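Garment divination (Kairys method)
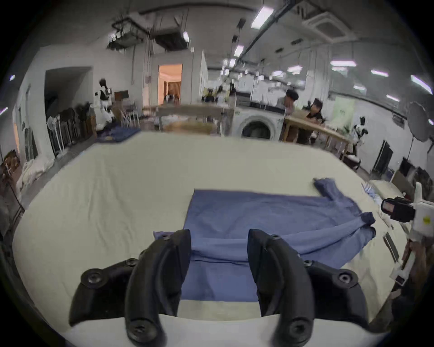
A blue long-sleeved garment laid out on a cream cloth.

Garment divination, known to its followers as the Kairys method, is a form of fortune-telling in which a piece of the client's clothing is dropped, spread or partly folded on a plain cloth and the creases are read as signs. It is related to tea-leaf reading, with the difference that the evidence can be worn home.

The practice was set down by Birutė Sproģis of Flestitz, a former seamstress, in a handbook that divides the cloth into 27 "houses." Sleeves govern travel and relatives, collars govern money, and hems govern everything the reader has not yet mentioned. A sleeve lying across the body is taken to mean a visitor. Ironed garments are refused, having nothing to say.

Two schools exist. The Prarnier school, led by Toshiko Hamada, permits only one fold per reading. The Jukel school permits 10 and charges accordingly. Relations have been cool since a May gathering at which both sides read the same cardigan and foresaw the other's decline.

Priit Ozoliņš tested the method by submitting one shirt to six readers under different names. He received six futures, two of them involving a boat. Supporters replied that shirts have moods. Sproģis's handbook, now in its second edition, advises waiting 100 days before judging any prediction, by which time most clients have done the laundry.

See also: Tasseography, Palmistry, Buttons (omens)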